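Kapitel 4: Die erste Kampagne aufsetzen

Bevor ihr loslegt: Für dieses Kapitel braucht ihr das Grundregelheft von Larkik, die Fraktionskarten und den Kampagnenbogen von hinten im Heft. Wer nur einzelne Gefechte spielen will, blättert direkt weiter zu Kapitel 5. Ich persönlich finde ja, dass Larkik erst als Kampagne richtig Spaß macht, weil die Figuren dann Narben, Schulden und alte Rechnungen mit sich herumschleppen!

4.1 Trupp zusammenstellen

1. Jede Seite sucht sich eine Fraktion aus. Zur Wahl stehen der Trummer-Konzern, die Freischärler von Jovura und die Hafenwache von Jorwood. Zweimal dieselbe Fraktion geht auch, dann bemalt aber bitte wenigstens die Bases unterschiedlich.

2. Ihr habt 700 Credits. Davon bezahlt ihr Figuren, Waffen und Ausrüstung, und zwar alles nach der Liste auf eurer Fraktionskarte.

3. Bestimmt eine Figur zum Anführer. Sie bekommt einen Befehlspunkt extra und darf eine Eigenschaft aus der Tabelle "Führung" nehmen. Ich würfle die immer aus (mein erster Anführer hatte Höhenangst und musste gleich im ersten Szenario aufs Dach).

4. Tragt alle Figuren in den Kampagnenbogen ein. Bleistift, bitte. Wirklich.

5. Was ihr nicht ausgegeben habt, wandert in die Kasse. Mein aktueller Jovura-Trupp kostet 634 Credits, der Rest liegt für den Arzt bereit, und den werdet ihr brauchen.

Hinweis: Söldner dürft ihr beim Start noch nicht anheuern. Die kommen erst nach dem zweiten Szenario dazu, siehe 4.3.

Achtung: Schwere Waffen zählen beim Trummer-Konzern doppelt gegen das Ausrüstungslimit. Das steht auf der Karte nur klein am Rand und wird gern überlesen, auch von mir - und ich habe die Karte geschrieben.
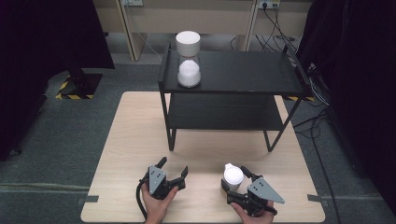
Version 2.1 - Seite 22

4.2 Das Einsatzgebiet

Gespielt wird auf einer quadratischen Fläche. Für die Kampagne empfehle ich dichtes Gelände, also Container, Mauern, Treppen und ein paar Gebäude, die man betreten kann. Auf einer leeren Ebene gewinnt immer der mit dem Scharfschützen, und das ist für alle anderen ein ziemlich langer Abend.

1. Stellt abwechselnd je ein Geländestück auf, bis ihr beide zufrieden seid.

2. Würfelt aus, wer sich die Spielfeldkante aussuchen darf. Die andere Seite nimmt die gegenüberliegende.

3. Legt die drei Missionsmarker aus. Einer kommt in die Mitte, die beiden anderen irgendwo auf die Mittellinie, aber nie in ein verschlossenes Gebäude.

4. Wer die Kante gewählt hat, stellt zuerst auf. Der Anführer kommt immer als letzte Figur aufs Feld.

Hinweis: Höhenstufen legt ihr vor dem Spiel fest und nicht erst, wenn jemand oben steht und schießen will. Eine Stufe entspricht der Höhe einer Figur samt Base.

4.3 Nach dem Gefecht

1. Würfelt für jede ausgeschaltete Figur auf der Verletzungstabelle. Bei einer Eins ist sie raus und wird vom Bogen gestrichen. Bei einer Zwei oder Drei setzt sie das nächste Szenario aus, es sei denn, ihr bezahlt den Arzt.

2. Verteilt die Erfahrung. Jede Figur, die noch steht, bekommt einen Punkt, und wer einen Marker gehalten hat, bekommt noch einen dazu.

3. Rechnet die Beute ab und kauft nach. Ab dem dritten Szenario dürft ihr dabei auch einen Söldner anheuern, der nach jedem Gefecht seinen Sold sehen will. Könnt ihr nicht zahlen, geht er zur Gegenseite - mit der Ausrüstung, die ihr ihm gekauft habt!

4. Schreibt zwei, drei Sätze ins Einsatzprotokoll. Das ist keine Pflicht, aber nach einem halben Dutzend Partien liest sich das herrlich.

Achtung: Die Obergrenze von 700 Credits gilt nur für den Start. Ist ein Trupp später mehr wert als der gegnerische, bekommt die schwächere Seite zusätzliche Befehlspunkte nach der Ausgleichstabelle im Anhang B.

Wer mitten in der Kampagne einsteigt, stellt seinen Trupp ganz normal nach 4.1 auf und würfelt einmal auf der Tabelle "Vorgeschichte". Die Szenarien selbst findet ihr in Kapitel 6, sortiert nach Fraktion des Angreifers.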